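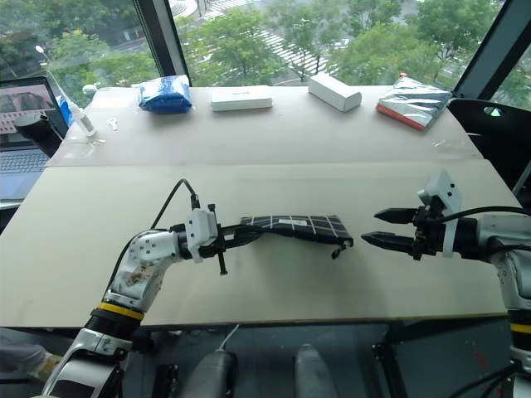 23 août 2023
Par Deepika Nadar

La trousse a longtemps été le parent pauvre de la maroquinerie. On la glissait dans un sac, on l'oubliait au fond, on la remplaçait quand la fermeture lâchait. Depuis quelques saisons, de petits ateliers lui consacrent pourtant l'essentiel de leur travail, et leurs carnets de commandes se remplissent.

À Gravley, l'atelier Gounder occupe le rez-de-chaussée d'une ancienne imprimerie. Sumathi Kartha l'a repris après le départ de son associé. Elle y fabrique des pochettes souples pour les crayons, les câbles, les outils de couture ou le nécessaire de toilette. Le modèle le plus demandé se coupe dans un seul rectangle de toile, avec deux coutures latérales et un rabat. Il en sort 255 par mois quand les livraisons de tissu arrivent à l'heure.

« Les gens veulent quelque chose qui s'aplatit, explique-t-elle. Une boîte prend la même place pleine ou vide. »

Le tissu vient de chez Kudberg, un tisseur qui travaillait auparavant pour la literie. Il est livré en rouleaux de 50 mètres, dans des largeurs qui varient légèrement d'un lot à l'autre. Cette irrégularité complique la coupe. Sur un tissu uni, un écart passe inaperçu. Sur un motif géométrique, il saute aux yeux dès que le rabat retombe et que les lignes ne se rejoignent plus.

Ajith Poojary, coupeur depuis l'ouverture, préfère malgré tout les quadrillages. Il s'en sert comme d'une règle. Il pose son gabarit sur une ligne, vérifie l'équerrage sur la suivante et trace à la craie. Les chutes servent à faire des languettes pour les tirettes, ou partent en sacs à l'école du quartier. 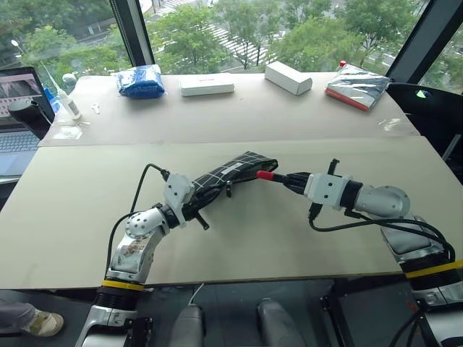

Le prix reste un sujet délicat. Une pochette de grande surface coûte trois fois moins cher, et la différence ne se voit pas toujours au premier regard. Elle se trouve dans les finitions intérieures : bords gansés, points d'arrêt doublés, fermeture cousue sur toute sa longueur. Chandrasekhar Thevar tient une papeterie à Stollmont et vend les deux sortes. Les clients qui achètent la moins chère reviennent souvent, dit-il, mais ceux qui choisissent l'autre en offrent.

La réparation occupe une part croissante des journées. L'atelier reprend ses propres modèles et, depuis peu, ceux des autres. Le plus souvent, il faut changer un curseur, ce qui demande quelques minutes. Remplacer une fermeture entière est plus long, car il faut découdre la doublure.

Thịnh Hồ, arrivé comme apprenti, s'est chargé de ces reprises. Il garde les vieux curseurs dans des bocaux, classés par taille, et regrette que les fabricants changent si souvent de format.

Un second local doit ouvrir en septembre, deux rues plus loin. On y installera la table de coupe, et l'actuelle pièce du fond servira au stock de toile.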